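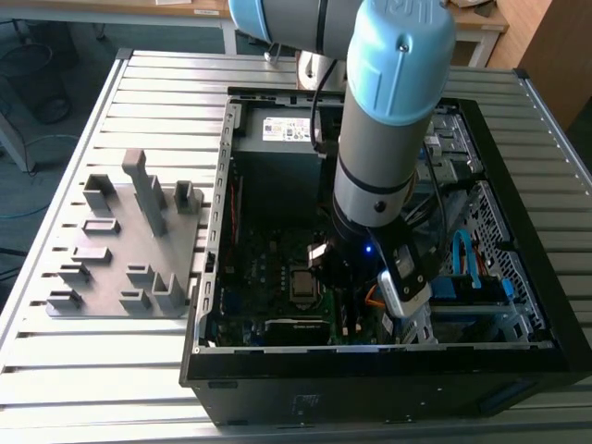 August, 16:40. Wulleo gripper kit, trial bench

Second session with the kit and I'm properly impressed! Teemu Sjöberg got the fingers mounted before lunch (4 screws, one connector, done), so we had the whole afternoon for the desktop PC job: reaching into an open case lying on its side and working down near the motherboard.

Notes while I remember them:

- Approach from above, wrist close to vertical, then tilt the gripper at the last moment. Coming in over the drive cage is asking for trouble.
- Speed limited to 80 mm/s inside the case. Tried 205 once in free air, lovely and smooth, but not going near a board with that yet.
- The Pideck fixture plate is the old grey print. **Holders are fine, plate wants clamping to the rails.** It crept a bit when I leaned on it.
- Black cables against metal brackets are still hard to pick out. Ask Hurnow if their lighting add-on can go on trial too.

The teach mode is the star. You drag the arm where you want it, tap, drag again, and the path it plays back is cleaner than anything I'd have typed in! Teemu had never used it and had a decent route saved in one go.

Less good: the manual skips tool offsets entirely, and the spare finger pads are 300 a set, which seems steep. Valtonen's quote includes pads, so compare before we say yes.

Next: repeat the approach with the SATA cable tied back, then try the slotted holders for small parts.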